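Stornow cell: setup and upkeep notes

I look after the simulated cell we call Stornow, and this file is everything I'd tell you if you sat down next to me. It covers one arm on one table. The Selcombe cell has its own readme (ask Hamidreza Taheri, he wrote it).

What's in the folder

There are 1,871 saved runs, and 1,240 of them were made after I rebuilt the gripper model in December. Please don't mix the two lots! The old fingers closed slightly crooked and anything trained on both picks up the habit.

Starting it up

Load the room first, then the table, then the arm. If you load the arm before the table it drops to the floor and you'll spend your morning wondering why every reach comes up short. Once the arm is fixed to its plate, open and close the gripper 4 times with nothing nearby and watch the inner pads. They should stay parallel all the way in. If one lags, reload the finger joints and leave the motor settings alone, however tempting they look.

After that I bring in the white cylinder and check the pads against its rim from close up. 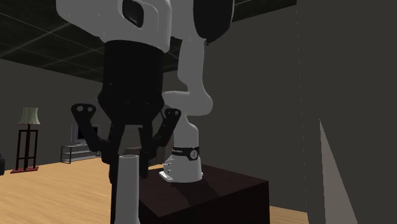
Stornow, close view of the gripper at the rim of the white cylinder, with the arm's base behind.

I do the rim check by eye, then let the contact script have its say. It runs 100 steps and writes a short log. Ginette Gagnon likes to read the log first and look second, and she's caught things I missed, so pick whichever suits you.

Looking after it

Shadows are the thing that drifts most. If the arm's shadow on the table top goes blocky, somebody has turned the render quality down to save time and forgotten to put it back (usually me, sorry). The lamp and the shelf in the room are only there as background, so move them if you like, but save the room under a new name.

Known niggles

The wrist can jitter if you pause and resume halfway through a grasp. Réjean Sutherland has a patch for it that I haven't merged yet. Until then, restart the run.

Questions to me, Nilmini Navaratnam, before four o'clock if you want an answer the same day.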